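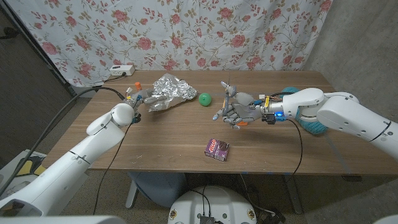 The case for teaching repair in our secondary schools is usually made on grounds of thrift. It deserves to be made on grounds of judgement as well. A pupil who has taken a kettle apart, found the broken switch and put in a new one has learned how to look at a fault before deciding what to do about it.

The Joshi Foundation has supported evening repair classes in the district for two years. It has done so because the timetable leaves no room for them during the day. Craft periods were reduced to 90 minutes a week under the last revision, and in many schools that time is now given over to examination practice. Head teachers are not to blame. They are judged on results, and mending a chair leg produces none that can be entered on a form.

It is often said that repair no longer makes sense in a country where goods are cheap. The argument has some force. A household that can replace a table fan for less than 2,000 rupees will not readily pay a tradesman to rewind the motor. Yet the price in the shop is only part of the cost. The old fan must go somewhere, and in our towns it generally goes to a heap beside the road, where the copper is stripped out and the rest is left or burned.

Neelam Kashyap, who taught physics for many years before joining the Foundation, has argued that repair should belong to the science department. Her view is that pupils who can draw a circuit perfectly well are often unable to find one inside a real object. Jitendra Yadav would prefer to see it kept separate, with its own room and its own teacher, so that it is not the first thing dropped when the syllabus runs late. The Foundation inclines to the second position, although it accepts that few schools have a room to spare.

There is also the matter of who attends. Evening classes favour pupils who live nearby and whose families do not need them at home. Girls are less likely to be sent out after dark, and the registers show it. A subject taught within school hours would reach them all — including those who would never have thought to put their names down.

Safety is a fair concern. No pupil should open a mains appliance without supervision, and some items, such as microwave ovens, should not be opened in a classroom at all. Schools already manage gas taps and acids, however, and the same care would serve here.

What is asked for is modest. Each school should set aside one double period a week in the middle years, keep a basic set of tools under lock, and allow pupils to bring broken things from home. The state board will receive comments on the new syllabus until the end of July. Parents and teachers who hold a view on this question, on either side, are urged to write before then.

Savita Pal
For the Joshi Foundation
May 12, 2018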